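Três semanas com a garra na bancada

Comprei o kit da Pamilura por 900 reais, convencido pelo Veikko Lindqvist de que dobrar pano seria "o teste fácil". Continuo sem acreditar. Metal e plástico ficam onde a gente os põe; tecido faz o que quer, e o manual dedica a isso exatas 3 linhas.

Na oficina dividida o pessoal anda animado. Eu reapertei os parafusos do dedo, refiz a fiação do punho e anotei 26 tentativas no caderno. A câmera pequena ajuda menos do que o anúncio promete - de perto, o pano cinza claro vira um borrão que toma quase tudo, com um vinco no meio e o dedo preto encostado na beirada.
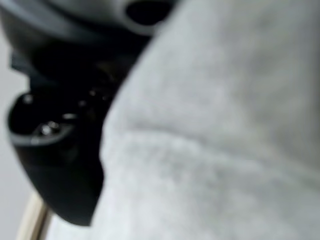 O que falta resolver

Foco, primeiro. A Hsiu-ying Mok sugeriu afastar a lente 20 milímetros e imprimir outro suporte. Pode ser. Desconfio que o problema seja mais a luz, mas vou imprimir assim mesmo.

Depois vem o software, que chama qualquer dobra de "borda". Em janeiro eu decido se continuo ou se vendo o kit - o Veikko já disse que não compra.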